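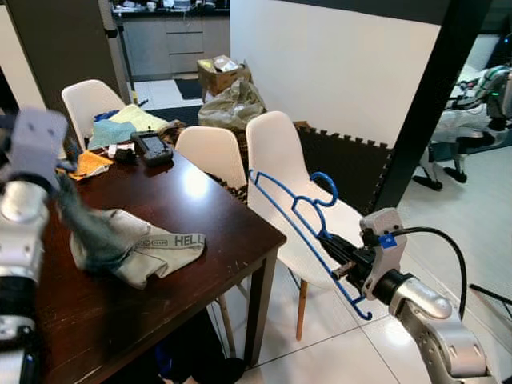 Speaker notes, readings and words for a memorial, June workshop in Drokness

Hello, welcome, find a seat, there's coffee at the back. (Wait for the door to close, it's slow.)

I'm Rutilio Ibarra and I've been writing and leading memorials for 17 years, most of them within an hour's drive of Hovland. I want to talk this morning about the part families worry over most, the readings: who picks them, who stands up to read, and what to do when the person who promised to read finds they can't.

Start with the Drirklow story. A family sent me 19 poems. Lovely poems, every one of them, and all nineteen had been read at somebody else's funeral. I called the daughter and asked what her dad used to read when he was alive, and there was a long silence, and then she said, "Seed catalogs, mostly." So we read from a seed catalog! Four kinds of tomato and a squash. People laughed and then they cried, and her brother, who hadn't planned to say a word, got up and told us about the squash.

(Pause. Let them enjoy it.)

Now, I'm not telling you to throw out the poems. If Grandma loved the twenty-third psalm, please read the psalm. What I'd ask is that you go looking in the kitchen drawer first. Letters, recipe cards, the note that was stuck on the fridge all those years. Ask the family on the phone and then ask again a couple of days later, when they've had some sleep.

Length. Read your piece out loud with a timer, slowly, slower than feels polite. My favorite reading of all time is 158 words and takes a little over a minute. The longest I ever allowed was two full pages, and I still feel bad for the folks standing along the wall.

Hand out the sample sheet here. Big type, wide spacing, one side of the paper only. I print two copies and keep one in my own folder, so if a reader gets up there and can't go on, I can step beside them and pick up at the same line. Agree on that ahead of time — a hand on the elbow means I'll take it from here, dear.

Microphones. Go early and try it. The big room at Zakex Hall seats 196, and a soft voice gets as far as the third row and quits.

Children. Yes, let them read if they want to, and let them change their minds at the last second without any fuss. Give them something short. One line about Grandpa's truck is plenty.

Exercise, ten minutes, in pairs: each of you tells your partner one thing a person you loved used to say all the time. Partner writes it down exactly, bad grammar and all. Then swap. Ask for two or three to share, and if it's quiet, tell them my mother's — "Well, it won't get any better by looking at it."

Questions until the break at 10:30. Remind them to sign the mailing list on the way out.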